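The Bun Shift

In a shared workshop in Urnimville, a robot is learning the gentlest job in the kitchen

Pravesh Radebe wants me to squeeze a ball of dough. "Now squeeze it like you mean it," he says, and I do, and my thumb leaves a dent you could park a marble in. He's delighted. "See? You broke it! So did we, for most of January."

Radebe and his build partner, Helmi Lappalainen, have been working on a two-armed steaming robot at the Dulero workshop, a members' space on the second floor of a former button factory put up in 1832. The floors slope, the elevator is moody, and there is always somebody sanding something downstairs. It's a wonderful place to spend a day.

They call the project Clereo. The goal sounds tiny: put buns in an electric steamer, take them out again, set them on a plate. People have been doing it half asleep for centuries. For a machine it's a feast of awkward problems, and that is exactly why these two picked it. Dough sags. It sticks. It has no edges to line up with, and it never sits in your grip the same way twice.
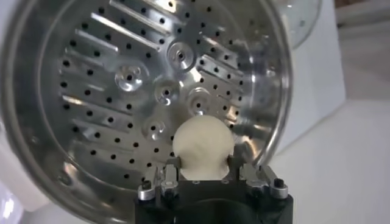 Lappalainen, who used to repair knitting machines, talks about grip the way some people talk about wine. Early on she had the fingers closing to a fixed width, and every ball came out shaped like an hourglass. Now she has them stop at first resistance and then creep in a hair more. She tunes that last hair by feel, with a laptop at her elbow and flour all over the keys.

"Steel is the other headache," she says. A polished steamer throws light everywhere, and a small camera close to all that shine can lose its place completely. They tried dulling the metal with cornstarch, which worked beautifully until it turned to paste. These days they turn off the overhead lamps, let soft light do the job, and give the software a lot more practice pictures to chew on. The count passed 2000 the week before I visited.

The budget has been just as homemade. A good share of the small parts came out of a box of leftovers from Khasawneh, the hardware store across the street, and Lappalainen still goes over with a dead bolt in her palm whenever she needs a match. She has rebuilt the finger linkages 5 times (she keeps the old sets in a cookie tin and will happily lay them out for you in order). 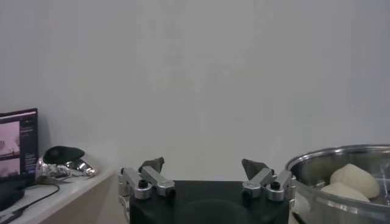
Fingers open at the workshop, with dough in the steel pot at right.

Between runs there's a lot of standing around, and I loved it. Radebe drinks tea and reads error logs out loud in a newscaster voice. Lappalainen rolls new dough balls and refuses to make them all the same size, on the grounds that no cook ever would. Other members drift in to ask whether anything is ready to eat.

Unloading is a different animal from loading. A raw ball forgives a slow, clumsy approach, but a bun wants to be lifted from low down and kept level, and the side of the pot leaves little room to get under it. The pair spent weeks arguing over whether one arm should do everything. Radebe was for it, Lappalainen was against it, and the compromise is a machine with a different hand on each arm: a many-fingered one on the left, a plain two-finger gripper on the right.
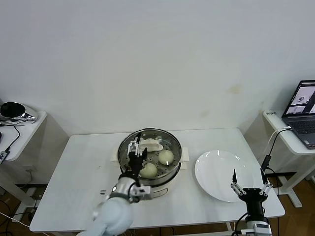

I asked Radebe how he decides when a run counts as a success. He has a rule, and it's a good one: would you serve it to your aunt? A bun with a small pinch mark passes. A bun with its skin torn goes in the notebook as a failure, and then usually goes in Radebe.

What comes next depends on who you ask. Radebe wants to try filled buns, where the dough is thinner and a bad grip means pork on the ceiling. Lappalainen would like to get through one full tray without touching the keyboard first. They've promised the members' supper a batch either way, and Lappalainen has already bought the plates.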